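Sorting rivets the slow way

Saulius Dzene spent nine years repairing sewing machines before he took a job teaching robots to handle small parts. He says the two kinds of work have a lot in common. Both involve sitting in one spot for a long time and looking at things the size of a fingernail.

He now works at Kevport, a small automation shop that sets up picking and sorting cells for light assembly plants. The project on his bench this spring is called Valex. Its goal is easy to state: a two-armed robot should be able to open a drawer in a parts organizer, deal with the small hardware that belongs there, and close the drawer again. The robot learns this from recordings of a person doing the same job with a gripper in each hand.

I asked him why the shop settled on that method after using remote control for earlier jobs.

"We still use remote control," he said. "If the part is heavy, or there's something hot in the cell, I'd much prefer to be sitting in a chair on the other side of the room. For drawers and rivets it was too slow. You push the stick, you wait, you look at the screen, you push it again. A drawer would take me most of a minute."

With the grippers in his hands, he said, a drawer takes a few seconds, and the motion that gets recorded is closer to one he would want the robot to copy. He squeezes, the fingers close, and he can feel it through the handle when something catches.

"That was the part I missed most with the remote," he said. "On a screen, a stuck drawer and a closed drawer look the same."

The plan for Valex calls for 300 usable recordings. Dzene had reached the target once already, in April, and then had to throw out a large share of them. The trouble was his own habits. He had always started with the same drawer, from the same side, with the organizer in nearly the same spot. The robot did fine until someone moved the organizer by the width of a hand.

"It had learned where the drawer was," he said. "It hadn't learned to look for it."

The person who caught this was Misaki Ueda, who trains the models and reviews the recordings before they are used. She told me she had gone through 36 of them in one sitting and could have drawn the path of the right hand with her eyes closed.

"They were very clean recordings," she said. "Saulius is careful. But every one of them was the same recording."

Now the two of them work from a list. It says which drawer to open, which hand to use, and where to put the organizer. Ueda writes the list and Dzene follows it, though he admits he argues with it. Some of the positions are awkward for a person's wrists, and he thinks an awkward demonstration teaches an awkward motion. Ueda's answer is that the robot will meet awkward positions whether it has been shown them or not.

They met in the middle. If a position hurts, he skips it and marks it on the list, and she decides later if it matters.

Rivets were added after the drawers were going well. Dzene had been practicing with larger pieces, which he could pick up without much thought. A rivet has a wide head and a thin shank, and it rolls. If the fingers come down square on the head, it can slip out to the side. If they come down across the shank, the head tips up.

"I go for the one that's by itself first," he said. "If two are lying across each other, I nudge them apart and then pick. I don't try to grab from the pile. I did try, and I got both of them, and then I had to put one back, and now that's in the recording too."

Three rivets on the work surface, seen between the gripper fingers, and then the whole board with a top drawer partway out.

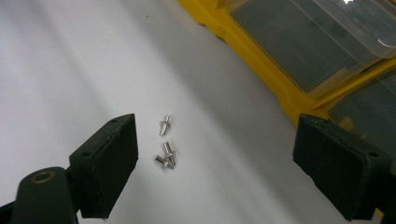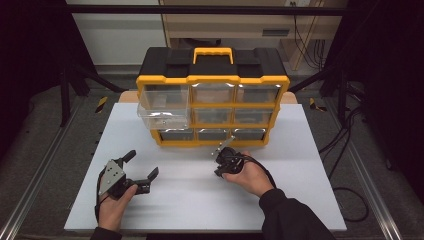

What goes wrong

Most of the bad recordings fail for dull reasons. A cable gets pulled tight at the end of a reach. A sleeve drags over something. The operator stops to think, and the recording then has a long pause in the middle that the robot may copy.

"The pauses were mine," said I-hsuan Cheung, who joined the shop this year and takes the afternoon turn on the grippers. "I would open the drawer and then wonder what I was supposed to do next. When we ran it on the robot, it opened the drawer and stood there."

She now reads the next line of the list out loud before she starts and does not begin until she knows the whole motion. If she loses her place, she stops the recording and starts over. Dzene told her early on that a restart costs less than a repair, and she says she didn't believe him until she had tried to trim a recording by hand.

Cheung is left-handed, and that has been useful. Dzene reaches for nearly everything with his right. Her recordings gave Ueda the other half of what she needed without anyone having to force it.

They also disagree on speed. Cheung works slowly and evenly. Dzene moves fast through open space and slows down near the part. Ueda has kept both styles in the set for now, but she trained one version on each to see the difference. The version trained on Dzene's recordings finished sooner and dropped more rivets. She would not say which one she expects to use.

What comes next

The client for Valex, a hardware packer in Neduveck, wants to see a full run with mixed parts in the drawers. Dzene thinks the drawers are ready. He is less sure about the mixed parts, washers most of all, because they lie flat and leave the fingers very little to hold.

"I can slide one to the edge of something and pick it up there," he said. "That works for me. I have to find out if it works when I'm not the one doing it."

He had 2 positions left on that day's list when I visited. Both were marked as awkward.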